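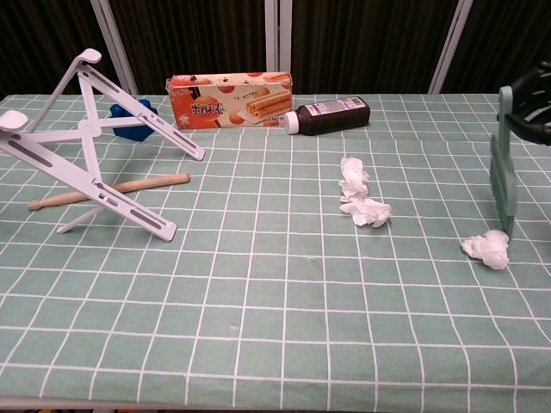 Greiferzelle Karaca: Tuch mit Linienraster, darauf Laptopständer, Waffelrollen-Schachtel, Flasche und Papiertücher.

Karaca: zweiter Anlauf mit dem Greifer

Seit Februar läuft die Zelle Karaca bei uns im Probebetrieb, und wer die letzten Ausgaben gelesen hat, kennt unsere Zweifel. Clondik hatte eine Einrichtung an einem Vormittag versprochen. Im Wartungsbuch stehen bis heute 63 Stunden, das Nachstellen der Finger nicht mitgerechnet.

Der größte Teil davon ging für die Unterlage drauf. Das Raster auf dem Tuch soll helfen, Gegenstände nach jedem Durchgang wieder an dieselbe Stelle zu legen. Dafür müsste es glatt liegen. Eine Falte verzieht die Linien, und dann stimmt die Ablage auf dem Papier, auf dem Tisch aber nicht. Der Vorschlag, das Tuch auf eine Platte zu spannen, liegt bei Sastance und wartet auf Antwort.

Bei den Gegenständen sind wir ebenfalls skeptisch. Zerknüllte Papiertücher haben nach jedem Griff eine andere Form, ein Klappständer hat Schlitze und Gelenke, in denen sich ein Finger verhaken kann. Als Härtetest mag das taugen. Eine Erfolgsquote, die alles in einen Topf wirft, sagt uns wenig. Im Protokoll stehen 2797 Griffversuche, davon 2473 als gelungen gewertet. Was »gelungen« heißt, haben wir zweimal gefragt und zwei Antworten bekommen.

Bis zur Klärung gilt: Nullpunkt vor jeder Schicht anfahren, Fingerspiel prüfen, Tuch glattstreichen, dann erst auflegen. Das kostet bis zu 10 Minuten und gehört ins Wartungsbuch, auch wenn Fenora dafür kein Feld vorgesehen hat. Bitte unter »Sonstiges« eintragen.

Stand: 29. Mai 2022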